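Plullow Furniture Swap Moves Indoors, Keeps Its Rules

The Plullow furniture swap will spend the winter under a roof for the first time, after 9 years in a parking lot where the weather took part whether it had signed up or not.

From January the monthly event will be held in the former Van Beek carpet showroom on Cernier Street. The town council approved the move at its December 2019 meeting, after a discussion that ran longer than the one on next year's road repairs. Most of it concerned the door, which opens inward and has already defeated one sofa.

The rules are the same as before. Residents may bring 2 pieces of furniture and leave with 2. No money changes hands, although a fair amount of sighing does. Anything unclaimed at closing time goes home with the person who brought it, a rule that has kept one brown recliner in circulation since the swap's second year.

Small tables remain the steadiest currency. Organizers say a side table in decent shape is usually gone in 15 minutes, while a wardrobe can stand there all day making everyone feel guilty.
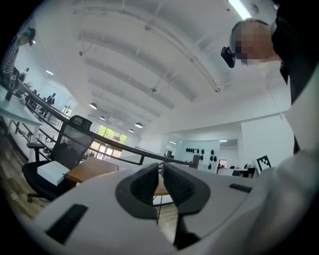
What will change

Entry will be by time slot, with 70 households admitted over the course of the day. The old system was to stand near the thing you wanted and look unfriendly. It had its supporters, and several of them wrote to the council.

Large items must now be measured before they arrive. A form is available at the Plullow library and asks for height, width and depth, along with a line for "other concerns." Returned forms have so far raised concerns about parking, the form, and the town of Gelness.

Gelness, across the river, runs a swap of its own and has been accused of sending its worst dressers over the bridge. The Gelness council denies this. Proof of address will be required at the Cernier Street entrance all the same, and a water bill will do.

Mattresses are still banned, as are pianos. The piano rule was added in the third year and the council has declined to say more about it.

Slots for the first indoor swap can be booked at the library desk during opening hours. Coffee will be served — bring your own chair, unless you plan to swap it.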